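November, just after breakfast

A slow start, with the rain going sideways and my second pot of tea already half drunk before I'd so much as opened the curtains.
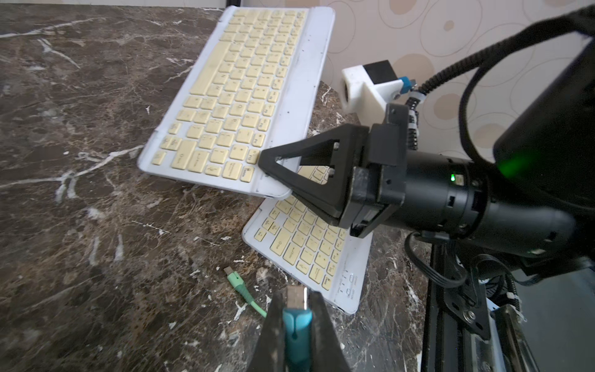 ## The morning

I had meant to get straight on with the family history, I really had, but Gilberto Londoño rang about the choir supper and we were on the phone for the best part of an hour. He wants us to sing the long carol again – the one with all the verses – and I hadn't the heart to tell him how much the tenors dread it. Lovely man, though, and he asked very kindly after my knee.

So it was nearly eleven when I sat down to my typing. Keyboards with cream keys always put me in mind of the old office at Bodin, all of us clattering away with our cardigans over our shoulders. I got 300 words done on Grandmother's years at the bakery, and crossed out a good many of them again (she would have hated being called "plucky").

## Later on

Yeison Ríos came by at teatime with two jars of quince jelly and his little girl, who ate most of my shortbread and told me all about her swimming badge! We let the fire burn low and talked until it was quite dark.

Must remember the chemist tomorrow, and stamps, and to ring Gilberto back about who is bringing the big urn.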